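Report on a Visit to the Skurneck Early Learning Center

Prepared for the Grulton Library Board by Nathalie Hoekstra, Children's Services

Purpose of the visit

The Board asked staff to look at reading spaces for children under five before the plans for the Nimgate branch are settled. The Skurneck center was chosen for its size, which is close to that of the proposed Nimgate room, and for its location in a converted commercial building. Morena Cattaneo, Yichen Long and I attended the open day on Jan 21, 2025. We were received by the director, Tsion Gebremichael, who gave us most of the morning and answered our questions with great patience.

The building

The center occupies the ground floor of a former printing works. The conversion was completed in June under the direction of the architect Rainer Ruppert. The original windows were kept, and the main room receives good light from the street side. Noise was a concern in the early months. Felt panels have since been fixed to the ceiling between the beams, and we could hold a conversation at a normal level while two groups were using the room.

The entrance is the weakest part of the plan. Strollers, coats and boots all have to pass through one narrow hall, and families arriving for the second session met those leaving the first. Ms. Gebremichael told us that the center now leaves a longer gap between sessions, and that she would have preferred a second door.

The collection

The center holds 2000 picture books, of which 70 are in languages other than English. Books for the youngest children are kept in low bins with the covers facing forward. The remainder are shelved by subject, using colored labels on the spine. Mr. Long noted that the labels had begun to peel and asked about the supplier, Hajdu. The center is satisfied with the service but intends to try a heavier stock when the labels are next ordered.

Damaged books are set aside in a crate by the desk and mended once a month. Board books that have been chewed are discarded. Replacement takes up nearly a third of the yearly book budget, a larger share than we had allowed for in our own estimate.

Seating and furnishings

The center favors light, child-sized furniture that one adult can move. Large sofas were considered on grounds of cost and cleaning. Soft items are kept to simple shapes, and covers are washed weekly. 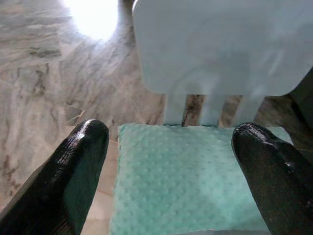
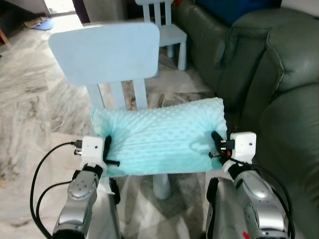 Minky-dot fabric, chair seating

Ms. Cattaneo raised the question of storage. Spare covers and seasonal items are held in a closet behind the office - a long walk for staff during a session. We would recommend a cupboard inside the reading room at Nimgate, with a lock.

Matters for the Board

We ask that the Board consider a second entrance at Nimgate while the drawings can still be changed, and that the replacement figure in the draft budget be reviewed. Ms. Gebremichael has kindly offered to share her cleaning schedule and her list of suppliers. Both will be sent to members with the papers for the next meeting.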